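FOR IMMEDIATE RELEASE — October

Clendel district joins Itska pilot, will cut spring testing days in grades 3 through 8

CLENDEL — Fewer test days, more class time. That is the short version of the plan the Clendel school board approved this month, and it takes effect when students come back from winter break.

Under the plan, the district's elementary and middle schools will go from 29 scheduled testing and test-prep days a year down to 10. State-required exams are not affected. What goes away is the stuff the district added on its own: benchmark rounds, practice rounds, the make-up week in March.

In place of the old benchmarks, schools will use Itska, a classroom review program developed by Gastorance, a nonprofit that works with small and mid-size districts. Teachers collect student work through the year and score it together against a shared guide. No bubble sheets. Parents get a written summary twice a year, plus the work itself.

"We were spending weeks getting ready for tests that were getting kids ready for other tests," the district office said in a statement. "Teachers told us so, parents told us so. The survey was pretty clear."
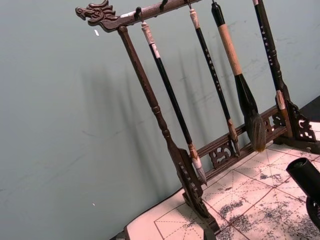 Brushes on a dragon-head rack, with practice paper.

The survey went out last spring to teaching staff. Of the 124 teachers who answered, most said that prep had pushed out science, social studies, music or art at some point in the year. Several wrote that recess got shortened too. Full results are on the district web site under Reports.

Leitner Middle School tried a smaller version of Itska last year, in grade 6 only. Staff there put in more than 40 hours of joint scoring time, and the district admits that was to much for one team. Scoring sessions will now be split over two half days per semester, with substitutes paid out of the old benchmark budget.

What stays the same: state exams in reading and math, report cards, the high school schedule. High school changes are a separate discussion, not before next fall.

Questions and answers for families — evening session in the Leitner Middle School library, 6:30 p.m., date to be be posted on the district calendar. Spanish interpretation available. Child care on site.

About Gastorance: Gastorance helps public school districts build and run classroom-based review of student work. It does not sell tests or test prep.

Media contact: Communications Office, Clendel School District. Calls returned weekdays until 4 p.m.

###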